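June 1, 2023. Mottram bench, plate clearing by remote control. Usha driving, Roy on the log, me resetting. 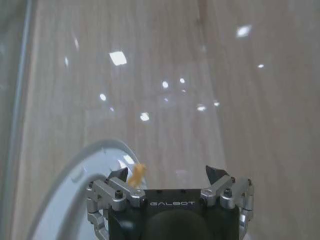 ## Where we are

Task is the same as in May: pick a small soft piece off the table or off the plate rim, put it down in the middle of the plate, back away, open. The policy from the May set does fine when the piece is out on bare wood and falls apart when it is near the rim. So this batch is rim cases only.

351 episodes in the May set. Roy went back through them last night and tagged every one where the piece started within a finger width of the plate. There were 12. That explains most of it.

Target for the rim batch is 149, to bring us to 500 total before Flosotside retrains. I don't think we need all of them before we see a change but Usha wants the round number and she's doing the driving.

## Setup notes

- Teleop through the Joto handset, left hand for base of motion, right hand for wrist and grip. Scale at one half. Usha tried full scale for the first few and went back.
- Wrist view on the driver's left screen, overhead on the right screen. No direct line of sight. Roy hung the gray sheet over the divider again so she can't look around it.
- White plate, same diameter as before. Not fixed down.
- Pieces: yellow-orange ones for now. Other colors next week if the box turns up.
- Grip force limit left where it was. Zisier recorder on build 3301. Do not update it until this batch is closed, the last update changed how the grip signal is stamped and we lost a morning matching it up.

## Ceiling lights

The tabletop is glossy and the ceiling lights come back off it as white spots all over the wrist view. There's also a highlight on the plate rim. Usha says she doesn't notice them after a few minutes. The policy might. In the May failures there are at least three where the hand went down on bare wood with nothing under it, and when I step through the wrist video it looks like it is heading for a bright patch. Can't prove it from three.

Options:

1. Matte mat over the table. Easy, but then the whole May set has a different background from the new one.
2. Turn off the bank over the bench and use the two side lamps. Same objection, less of it.
3. Leave it and vary the arm start pose so the spots land in different places in the view each time.

Going with 3. Roy wrote a small script that picks the start pose from a list so we don't drift into using the same comfortable one. I'd still like to shoot a short set with the lights off as a check, separate folder, not mixed in.

## How the rim picks are being driven

Writing this down properly since Flosotside asked what the driver is doing and the answer in May was "picking it up."

What doesn't work: coming straight down with both fingertips open around the piece. One fingertip lands on the rim before the other reaches the table. The plate tips or slides, the piece rolls, and the driver ends up chasing it. You can save it most times but then the episode is mostly chasing, and that's what gets learned.

What works better, Usha's way:

1. Come in high, wrist level, fingers open wide.
2. Turn the wrist until the line between the fingertips runs along the rim and doesn't cross it.
3. Go down on the outside of the plate, slow, until the tips are just clear of the wood.
4. Slide in sideways toward the piece. Stop before touching the rim.
5. Close at one steady speed.
6. Straight up, pause, then over to the middle.
7. Lower, open, lift away. Hold still for a second before ending the episode.

Step 2 is the one she was skipping in May because there was no need for it in the open. It costs a couple of seconds. When she does it the plate hardly moves.

On step 4 it is hard to judge height from the wrist view alone. The fingertips are close to the lens and the table is all one pale tan, so there's very little to tell you how far down you are. She uses the overhead screen and the shadow. When the light washes out the shadow she stops and waits, which leaves a dead pause in the data. Trim pauses longer than two seconds in post? Roy says yes, I say leave them until we know they do harm. Left for now.

## Log, morning

Arm homed without trouble. First few episodes thrown away as warm-up, per usual. Not numbered.

Started numbering after coffee. Piece placed by me from the printed layout sheet, turning the sheet a quarter each block so left, right, near and far all get covered.

Right side of the plate is easiest. Near side is the worst, the body of the hand blocks a lot of the lower part of the view and the piece goes out of sight behind the finger links just when you want to see it. Usha did several of these almost entirely off the overhead screen. I've put a note in the metadata for those. If the policy only gets the wrist camera, it is being shown moves made from information it doesn't have. Need to raise this with Flosotside before they retrain, it may be the reason near-side picks were poor even in the open.

Two episodes spoiled by me reaching in too soon after the end tone. My hand is in the overhead video. Deleted both.

One where the piece stuck to the pad and came back up with the hand after release. Usha opened wider, gave it a small shake, it dropped off outside the plate. Marked as failed but kept. Roy asked why keep it. We have almost nothing showing recovery from a stuck piece. Tagged "stick" so it can be pulled out.

## Log, afternoon

Swapped for a while so I could drive and Usha could watch. My numbers are not going in the set. I was bringing the tips down crooked and correcting at the bottom, and she spotted it at once from the overhead. Useful anyway, I have a better idea now of what is hard. The handset has a dead zone at the center of the right stick and when you want a tiny wrist turn you push through it and get too much. Roy will look at whether the dead zone can be narrowed. Usha doesn't want it touched in the middle of a batch, fair enough. After.

Plate slid badly twice in the later block. Wiped the underside and the table with a dry cloth. Talked about putting grip dots under it. Decided no. The plates it meets later won't have dots under them, and a slide of a few millimeters is something it ought to see.

Tried hand guiding as a comparison: free-drive mode, Roy holding the arm behind the wrist and walking it through, me closing the fingers from the keyboard. Smooth path and quicker to learn than the handset. Problems:

- Roy's forearm is in the overhead video the whole way.
- Grip timing is late because it's two people.
- Speed is uneven, fast over the open part and then nearly stopped.

Could record the path by hand and then play it back with nobody in view, and log the playback. That gives clean video but the piece has to be put back exactly where it was. With the layout sheet that might be good enough. Worth one afternoon, not this week.

## Quality check

Roy pulled a handful from each block and ran them at double speed on the big screen. Things we agreed on:

- Episodes where the fingers touch the rim but the plate stays put: keep.
- Plate moves more than its rim width: keep only if the pick is clean after that.
- Driver reverses direction more than once on the approach: drop.
- Piece set down off center but on the flat part: keep, counts as success.
- Piece ends up leaning on the inside of the rim: we argued. Usha says success, it's on the plate. Roy says the spec says middle. Tagged "lean" and moved on.

The approach is visibly more even than in May. The last part, between lifting and the middle of the plate, is now the sloppy bit. She takes a different line every time. Probably fine, but I'd like her to pick a height and stay near it.

Also noticed the end-of-episode hold is getting shorter as the day goes on. By the last block it's hardly there. I'll put a one-second countdown in the recorder so it can't be ended early.

## To do

- [ ] Countdown on episode end (me)
- [ ] Write to Flosotside about the near-side picks and the overhead view (me)
- [ ] Start pose script into the shared folder, it's only on Roy's machine
- [ ] Lights-off check set, short, own folder
- [ ] Dead zone on right stick, after batch
- [ ] Find the box of other colors
- [ ] Decide on "lean"
- [ ] Add near-side layouts to the sheet, the current one is thin there
- [x] Delete the two with my hand in
- [x] Backup of today's blocks to the second drive

Usha is back on it tomorrow from ten. Bench left set up, arm parked, plate and layout sheet on the shelf. Please leave the side lamps where they are, the positions are marked in pencil but the marks are faint.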